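Textiles and Trade, week 6 handout
Dyes and colour fastness (read before the seminar)

Reading: Undstead chapter 4, first half only. Skip the chemistry box, not examined.

Last week = fibres. This week = how colour gets on them and how it comes off again.

Three routes to know
Dye the fibre (before spinning). Dye the yarn. Dye the finished piece. Later in the chain = cheaper to change your mind about colour, but evenness gets harder, esp. at seams.

Piece dyeing: mill holds plain cloth in stock, waits for orders. See the Sornier case, 2,000 metres kept undyed until June, then the whole lot done in one go. Be ready to say why a buyer would like this and why a mill might not.

Yarn dyeing: needed for woven stripes and checks. Collars and cuffs are often knitted separately, so stripes there can come from dyed yarn even when the body is one flat colour. Problem is bleed. Strong body colour next to white = risk at first wash.
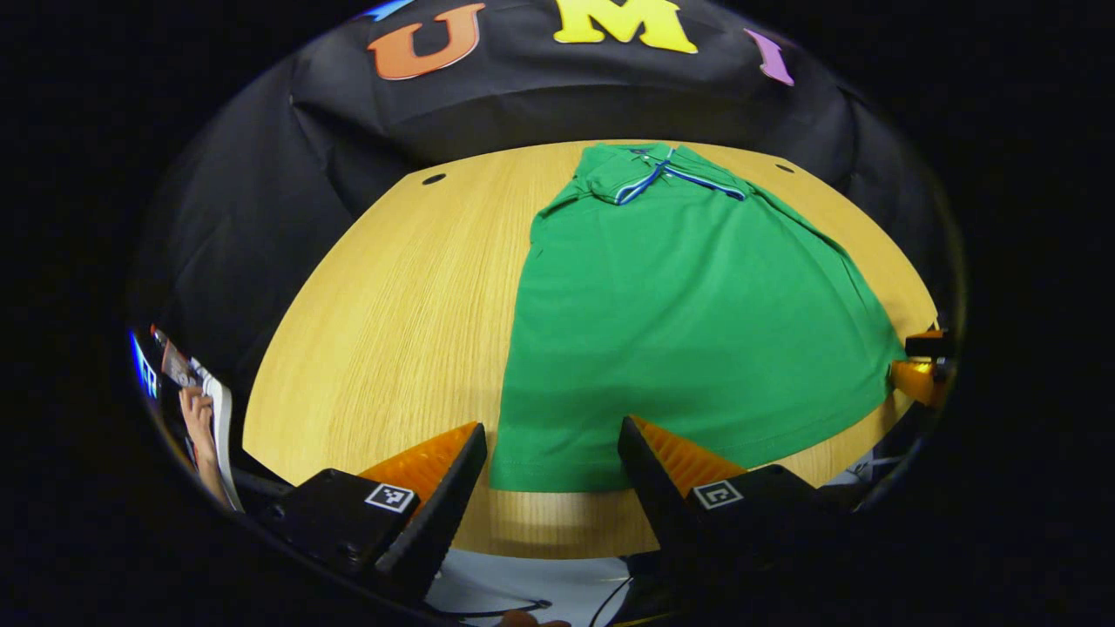 Fig. 2. Green polo shirt, collar with white and blue striped trim.

Fastness tests
Wash, rub, light, sweat. Know what each one is for, you dont need the full method. Samples are graded against a grey scale, 5 best and 1 worst. Light is different, goes up to 8, people lose marks on this every year.

Rub test is done dry AND wet. Wet result is usualy the lower one.

Green is awkward. Often a mix of a blue and a yellow dye, and if one fades faster the shade shifts. Same for browns and some greys. Single-dye shades just get paler.

Costs (Ceketti worksheet)
Set-up charge is the same for 100 pieces or 200, so work out cost per piece for both. Show working. Question 3 has a misprint, ignore the second column.

Water: short section in Undstead, p. 19. Rinsing uses more than most of you guessed in the quiz. Come back to this in week 8 with effluent.

For the seminar
Bring the Ceketti sheet done. Half a page on Sornier, notes form fine. Xie mill film clip is on the module page, watch up to the drying section.

Room change still to be confirmed, check the board.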